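Plikport three-sided worktop, by Sunidley

White top, pale walls, metal edge rails
£184, delivery extra
Made to order in our workshop

Hello, and thanks for stopping at the Plikport page! I'm Zyanya Aguirre and I look after the bench range at Sunidley, so if you ring up with a question about any of this you'll most likely get me.

The Plikport is a white worktop with a plain wall at the back and one down each side. It's made for small, fiddly jobs, the sort where you spend half the afternoon hunting for the bit you've just dropped. I wanted something pale and very plain behind my hands, so I could see a thin piece of wire without squinting at it, and everything I looked at had shelves or pegs or a pattern on it. My old bench had a wood grain top and I lost more springs on that than I care to admit (most of them were under the radiator when we moved out).

So there are no shelves on this one, no hooks, no slots, and nothing printed on the walls. People do ask me for a peg rail and I always say the same thing – have our Ashby bench instead, it has pegs all over it and it's lovely, but it's a different animal.

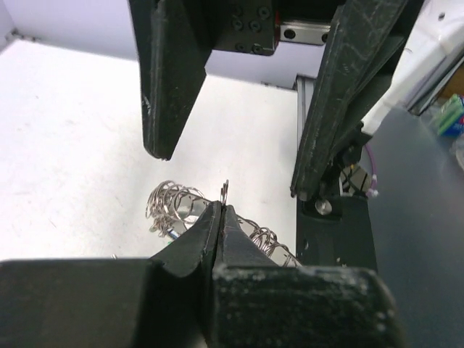
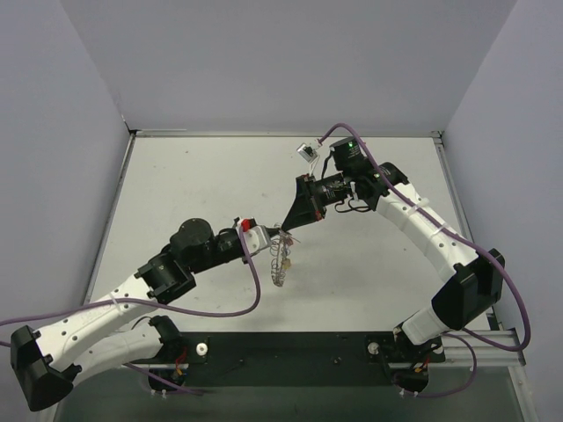
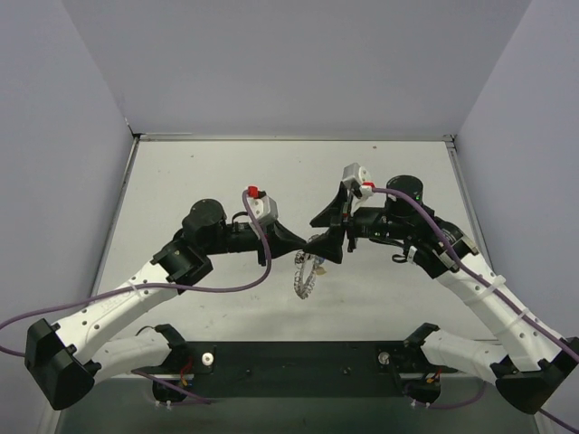 Springy things are what I had in mind all the way through designing the Plikport, . Anything that stretches, twangs or tangles wants a clear space around it and a light background. A silvery coil like the one in the first picture, with its loops all over each other, is just the kind of thing I mean, and on a busy bench I'd have lost half of it against the clutter. The thin metal rail along the far edge, which you can see in the other two pictures, is my favourite part of the whole design. It runs along where the top meets the back wall, and there's another down each side, so a cloth or a bench brush has a straight line to follow.

What's in the box

You get the top, the back wall, two side walls, the edge rails, the corner fittings and a bag of fixings with a couple of spares. The walls and rails are packed flat under the top, so lift the top off first and then have a look for the fixings bag, which likes to slide into a corner of the carton.

Putting it together

Set aside roughly 20 minutes, a bit more if you're on your own. Put the rails on, leave all the fixings a little slack, stand the back wall up, and then bring in the sides. Once everything is sitting where you want it, go round and tighten up. My colleague Crescencio Carrillo built the first few of these with me and he insists on doing the right-hand wall before the left. I go the other way and we both end up with the same bench!

The walls splay outwards a touch towards the front, by the way. They're meant to. It gives your elbows somewhere to go and lets more light in from the sides.

Looking after it

A damp cloth does for most things. Please don't use scouring powder. The top is off-white to begin with, and it will pick up little specks and the odd grey smudge with daily use. Some of them lift with a drop of washing-up liquid and some of them stay, and mine has a few by now that I've stopped noticing. If you want it spotless for photographs, put a sheet of paper down while you're working and take it away at the end.

Lighting

Pale walls bounce light about nicely, so one decent lamp overhead is usually plenty. I used to have a Fomia lamp clamped to one side and it threw a hard shadow right across whatever I was holding. Moving it overhead sorted that out.

Spares and returns

Walls, rails and corner fittings can all be bought singly. Tell us which side you need, left or right, looking at the bench from the front. Unbuilt benches can come back within 4 weeks in their original carton.

We make these in small batches and the next one is due in December. Drop me a line if you'd like to be put down for one.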